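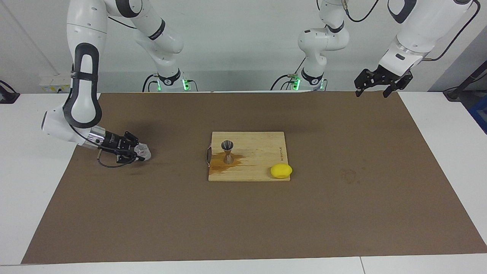 News > Press > Grulline

2 Aug 2026
By the Grulline press desk

Grulline opens its second refill shop in Skultska

I've been dying to share this one! Our new shop on Bilgin Street is open, with 34 soaps, oils and grains on tap (bring any jar you like, we'll weigh it first). The first shop has done 4,000 refills since January, so we badly needed the room. We're open until 18:00, and the first 200 customers get a free cotton bag. Parking is behind the bakery.

Contact: Grulline press desk, Skultska
© 2026 Grulline | Back to top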